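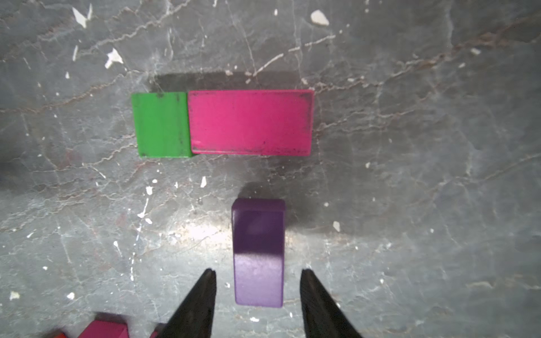 Jahangir Paul asked whether the block sets could be used without the arm at all, only for the pictures, and the answer is yes. The wrist camera files sit in their own folder and need nothing else from this repo.

Nomow block set

README | Data card | Build notes | Changelog

## What is in here

Recordings from a small arm put together in the shared workshop at Prellska. The job is always the same kind: pick up a colored wooden block and set it down against others. There are 200 episodes in the main folder and 31 in `extra/`, which were made after the wrist bracket was changed. Don't mix the two if your model cares about camera angle.

## Layout

- `wrist/` – color frames from the gripper camera
- `joints/` – six joint angles and finger opening, one CSV per episode
- `notes/` – short text notes, not present for every episode
- `extra/` – same structure, new bracket

## The build

The arm frame is cut from scrap aluminum. Rafsan Talukder did the wiring and the motor mounts. The fingers are black and tapered, and they have been reprinted 2 times. The second version has narrower tips, so it fits better between blocks that stand close together.

The controller runs on an old desktop under the bench. If it loses the USB link, the arm stops where it is and has to be homed by hand.

## Known problems

- The work surface is gray with veins and white paint flecks. A simple brightness threshold will pick up the flecks.
- Glare on the surface can wash out detail. We have not corrected for it.
- The blocks are scuffed. Color labels are by name (green, pink, purple), with no measured values.
- Clocks for camera and joints were not synced before January. Older episodes have a `drift` column – use it.

## Labels

Oluwaseun Odukoya labeled the main folder and Arif Kodikara checked it. `extra/` has not been checked. A grasp is marked `ok` if the block left the surface and stayed in the fingers until release.

Last edited 11 June 2025

Contact: Shafiq Bhattacharjee, Prellska workshop | Back to top

Related

- Nomow arm: cut list and wiring
- Ultitz finger prints, v1 and v2
- Horgan homing script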